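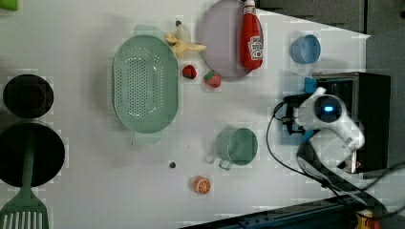

What is a robot arm?
A robot arm is a machine with joints, driven by motors, that moves a tool from one position to another. The tool at the end can be a gripper, a brush, a drill or a suction cup. A computer tells each motor how far to turn.

Visiting the Robots at Cevon
A guide for readers aged 8 to 12

The Cevon workshop opens to school groups every September. The visit lasts one morning and has 3 stops: the joint bench, the kitchen table and the stop button. This guide covers what you will be shown at each one. It was written by Kanchan Awasthi, who runs the demonstrations, and checked by Roel Coppens, who maintains the arms. Words marked with a star are explained at the end.

Before you go in

Tie back long hair. Take off scarves and put bracelets in your bag. Bags go on the hooks in the corridor. There is a yellow line on the floor around each table, and visitors stand outside it. The demonstrator may cross the line when the arm is stopped.

The arms make a low hum when they are switched on. This is normal. If a sound bothers you, tell your teacher and you can watch from the doorway.

Stop one: the joint bench

Hold your own arm out straight. Bend the elbow. Now turn your wrist as if you were opening a door. You have used two joints*. Your shoulder is a third, and it can move in more ways than the elbow can.

A robot arm is built the same way, but each of its joints usually does one thing. One joint turns the whole arm left and right. Another tips it forward and back. Others turn the wrist. By moving several joints at the same time, the arm can bring its gripper* to almost any spot within reach, at almost any angle.

On the bench is a loose joint called the Nonell. It has been opened so that you can see the motor and the gears. The motor spins fast and weakly. The gears make the turning slower and stronger. You may turn the handle on the side and feel the difference between the two ends. It takes 17 turns of the handle to move the output wheel once around.

Next to the motor is a sensor that measures how far the joint has turned. Without it, the computer would send the command "turn" and have no way of checking the result.

Stop two: the kitchen table

The second stop has a white table with kitchen things on it. There is a big pale green colander, a plate, a mug, a cup and a frying pan with a spatula across it. A toy banana and toy strawberries are there too, along with half of a toy orange and a red ketchup bottle. The arm is at one end of the table, with its gripper pointing toward the things.

Kitchen things are useful for this work. They come in many shapes, and each shape needs a different grip. Consider how you would pick up each of these:

A mug. You can hold the handle, pinch the rim or grasp the whole body. A gripper with two fingers often pinches the rim, with one finger inside and one outside.

A bottle lying down. It can roll. The gripper has to come down with a finger on each side of it, and the fingers have to close at the same speed.

A strawberry. It is small and has no flat sides. If the gripper is off by the width of a pencil, it will push the strawberry away.

A plate. It is wide and low. The fingers cannot get around it, so the arm has to take it by the edge. Many robots find plates harder than cups.

The demonstrator gives the arm a task, such as "put the banana on the plate." The control program, which is called Kashyap, breaks the task into steps:

1. Find the banana.
2. Choose where to hold it.
3. Move above it.
4. Lower the gripper and close it.
5. Lift.
6. Move above the plate.
7. Lower and open.

You would do all of this without thinking about it. The program has to work through each step, and a mistake in step 2 will usually show up in step 5, when the banana falls out.

How does the program find the banana? It uses pictures from a camera. A picture is stored in a computer as a very long list of numbers, one set for each tiny dot of color. The program has been trained* on pictures of bananas, mugs, pans and so on, until it can tell which dots probably belong to which thing. The word "probably" matters. A yellow sponge can be mistaken for a banana, and a pale green mug next to a pale green colander is harder to pick out than a red bottle on a white table.

Things in front of other things cause trouble as well. If a bottle rests across a plate, the camera sees only part of the plate. The program must work out the rest of the circle. A person asked to clear the table would move the bottle first. The program has to be given a reason to choose that order, or has to learn it from many tries.

Expect some tries to fail. In December 2020 the team ran the same set of pick-up tasks 494 times and wrote down each result. The arm finished 386 of them. Failed tries are kept in the record with the others. They show which objects and which positions need more practice.

Stop three: the stop button

Every arm in the workshop has a large button wired to its power supply. Pressing it stops the motors. It does not ask the program for permission, and the program cannot switch it off. Each visitor may press the button once while the arm is moving slowly with an empty gripper.

After a stop, the arm does not start again by itself. The demonstrator checks the table, twists the button to release it and restarts the program by hand.

The arms also have a softer kind of protection, called Plarar. It measures how hard each motor is working. If the arm meets something it did not expect, such as the edge of a table, the motor has to push harder. Plarar notices the extra push and halts the arm.

Try it at school

You need a partner, a scarf for a blindfold, a mug and a banana. One person is the arm and wears the blindfold. The other is the program and may use only these words: left, right, forward, back, up, down, open, close, stop. Put the banana in the mug. Then change places, turn the mug on its side and try again.

Write down every command you gave. Cross out any that were not needed.

Words to know

Gripper: the part at the end of the arm that holds things.
Joint: a place where two parts meet and can move.
Trained: adjusted, using many examples, so that the answers become more accurate.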